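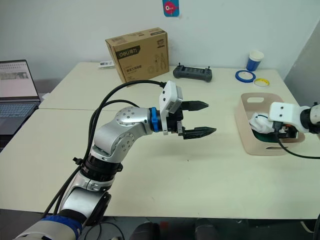

The owner of Brurnura, a small repair and packing business in Bukberg, does not like drawers. Things go into drawers and stay there, she says. What she likes is an open bin with handles, set where a hand can reach it.

"I had 2 big cabinets when I moved in," she says. "I sold both of them in October. I kept the tables and bought bins."

The work tables are a pale cream color, and some of them are pushed together so that the seam between them hardly shows. She wanted a light surface so that a dropped screw would be easy to find. She wipes the tops down with a damp cloth before lunch and again before she locks up.

Cloths are a subject she has views on. They used to hang from a rail by the sink, and they were never there when needed. Now they go into a bin on the table, unfolded.

"Folding rags is a waste of a morning," she says. "Throw them in. If you can see one, you can grab it."

The bins are beige plastic, shallow, with slots cut in the sides for handles. She prefers them to deep tubs, which she used for years at her last job, with a mover called Skatport.

"A deep tub turns into a pile," she says. "You end up tipping the whole thing out to get at one glove."

Her rent is 300 a month, and the shop is small enough that every table gets used for more than one job. Cardboard boxes stay out while there is still something in them, then get flattened and stacked by the door. Tape stays out too - it is the thing she reaches for most, and she will not have it put away.

"I use blue for anything I have to peel off later," she says. "Put it in a cupboard and I'm walking back and forth all day."
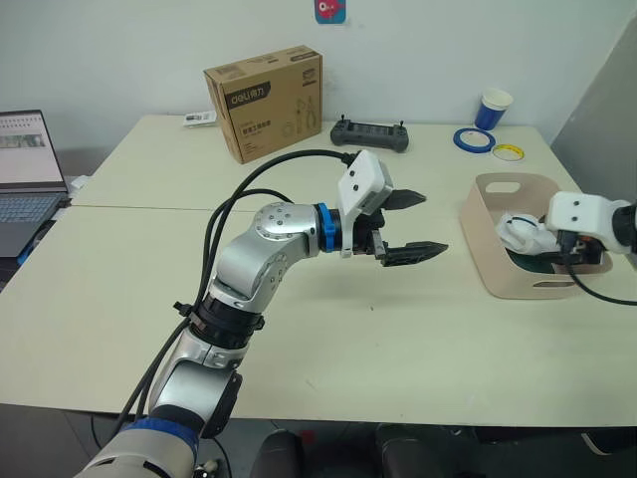 Cups and other clutter

She is less strict about drinks than she used to be. At Rezende, where she trained, no cup was allowed on a bench. In her own shop the rule is that a cup goes toward the back of the table, away from the work.

"I've spilled coffee 4 times, maybe," she says. "Always from the front edge."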